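Home | News | Stories | Shop | Contact

FOR IMMEDIATE RELEASE

Dendeck kicks off its June Bedroom Reset, and yes, you can start with one cloth

312 shares | 14 comments

Hi everybody, Jeanie Moncrieff here from Dendeck. I usually get to write the nice, stiff kind of release, but this one is about tidying bedrooms and I've been living it at home for weeks, so you're getting the chatty version. Sorry to the editors (you can cut whatever you like!).

The news first. Starting in June, Dendeck is running the Bedroom Reset, a free 30-day program for anyone whose bed has slowly turned into a second closet. You sign up, and each morning you get one small job by email. One! Fold the cloths on the bed. Give the stuffed toys a shelf. Find a home for the yoga mat. None of the jobs should take more than 20 minutes, and most of mine took a lot less, except the sock drawer, which I don't want to talk about.

We tried it out last winter with a smaller group and I was floored by how many people wanted in. By the end we had 3,938 names on the sign-up list, and plenty of them wrote to say the bed was the hardest part. I believe it. You drop a cloth there, then a strip of something you meant to hem, then the good corduroy, and by nine at night you're moving the whole heap to a chair so you can sleep.

So the bed gets the entire first week. We start with heavy fabrics like corduroy, which I used to just roll up and shove in a basket. Lay it flat, smooth it with the ridges all running the same way, lift one edge and bring it over. If it twists on you, let it down and go again. My partner in all this, Po-yen Wan, wrote the folding pages and has far more patience than I do. Po-yen's advice is to keep only one piece in front of you and push the others off to the side until their turn comes.

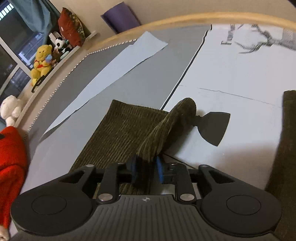
Olive-brown corduroy mid-fold on the bed, with the plush toys over on their shelf.

Week two is toys and cushions. I have strong feelings about this one! A plush bear does not need to live in a bin. Put a few favorites out where you can see them, a bear or a panda or whoever is in charge at your house, and the room looks friendlier right away. Po-yen and I went back and forth on how many is too many and never settled it, so the email just says to leave enough shelf for a book.

After that come curtains, bedding and the awkward long stuff, meaning yoga mats, wrapping paper, that one umbrella. The last few days are catch-up days, and I fought for those. I've never finished a program like this on time in my life.

"I wanted the folding pages to be short enough to read with a cloth already in your hands," says Po-yen. "People get stuck when there are too many steps, so I kept cutting until I couldn't cut any more."

The emails are free. If you'd like everything on paper there's a printed workbook, 69 pages with room for notes, which our friends at Bitura are printing for us. Hsueh is taking care of the mailing. Workbooks go out in the order we get the requests, so if you want yours before day one, please ask early. You don't need to buy any boxes or hangers or labels to take part. Use what's in the house.

Reporters and bloggers who'd like a workbook or a chat with either of us can write to the Dendeck press desk and put "Reset" in the subject line. I answer most of those myself, usually before 10 a.m. and usually with coffee. We're also happy to share the week one folding pages ahead of time if you want to try them on your own bed first.

Contact: Jeanie Moncrieff, Dendeck press desk

14 comments | Share | Print

Recent items
Gustumier and Dendeck team up on pantry shelves
Five ways to fold a fitted sheet (one of them works)
What to do with single socks
Bitura to print the spring workbook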